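Toswood Linens
About Us

We love a good fold! Toswood started in 2000 with one long table and a stack of tablecloths, and we still get excited when a fresh batch of color comes through the door. These days we lend cloths, napkins and runners for weddings, school dinners and block parties all over Astside, and every piece is folded before it goes on the shelf.

Red is the favorite around the shop (ours too, if we're picking). Long pleats suit it so well, with that little bit of sheen along each crease.

We have 3 rooms at 2379 Moreira Street, so come in and feel the fabric for yourself!

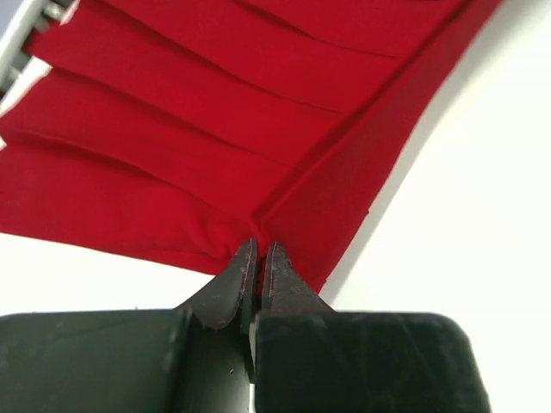

Visit Us

Ring the bell at the side door.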